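Forum Atelier et bricolage > Impression 3D > Pièces et assemblages
Sujet : Disque vert percé, quel jeu pour l'alésage central ?

tboström
Bonsoir à tous. Je reprends le plateau tournant Pornirov, celui qui grince depuis février et que ma compagne appelle « le moulin ». J'ai redessiné la bride, imprimée en vert citron parce que c'était la bobine déjà montée (ne commencez pas). L'alésage central reçoit un axe blanc. À 4 dixièmes de jeu, ça flotte. En dessous, ça coince. Vous mettez combien, vous ?
Torbjørn Boström

Pană56
Moi je mets un roulement. Bonne soirée.

korletey_n
Le roulement à chaque question, Pană, un jour on t'en posera un sur la tombe. Torbjørn, avant de parler de jeu, il faudrait voir la pièce. Et tant que tu y es, la poignée bleue et noire dont tu te vantais dans l'autre sujet.

tboström
Voilà, sur l'établi. Disque sans l'insert, disque avec l'insert blanc au centre, puis la bleue et noire.

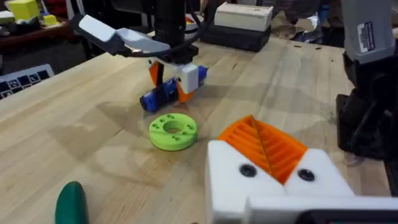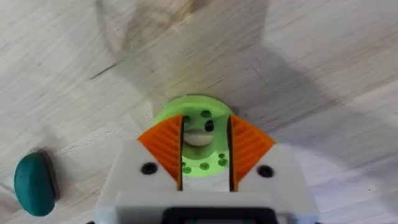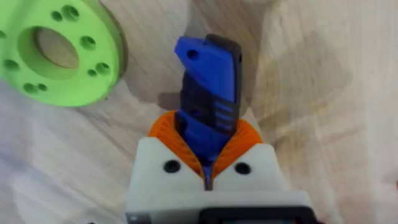 Re : Disque vert percé, quel jeu pour l'alésage central ?

korletey_n
Merci. Première remarque, tes petits trous. Sur la deuxième photo il y en a un nettement plus gros que les autres, à droite du centre. C'est voulu ?

tboström
C'est voulu depuis que je m'en suis aperçu.

Pană56
Un détrompeur, donc. Comme chez Grevside, où le plan arrivait toujours après la pièce.

hustham_28
Pas d'accord avec la méthode. On ne règle pas un jeu en réimprimant le disque entier ! Tu sors une bague d'essai de 8 mm de haut avec le même alésage, tu essaies l'axe, tu corriges. Le disque complet, tu le gardes pour la fin. Et le vert translucide, joli, mais pour repérer un défaut de paroi je préfère un gris mat.

korletey_n
La bague d'essai, oui. Le gris mat, c'est une question de religion. Par contre une bague isolée refroidit autrement qu'un disque plein, j'ai déjà eu une bague parfaite et un disque où l'axe n'entrait qu'au maillet.

hustham_28
Au maillet, c'est un ajustement serré. Il y a des gens qui paient pour ça.

tboström
Bon, je fais la bague ET je garde le maillet à portée. Un avis sur la bleue ? Le bout en biais qui part sur le côté, c'est pour accrocher le pouce.

Pană56
Il va surtout accrocher la poche. Arrondis-moi ça.

korletey_n
Pour une fois je suis d'accord avec lui - un congé sur l'arête et tu n'en parles plus. Ça me coûte de l'écrire. Nhyira

tboström
Congé noté. Je relance une bague ce soir vers 21 h, en vert, il me reste de la bobine.

hustham_28
Évidemment.

Pană56
Et le roulement ?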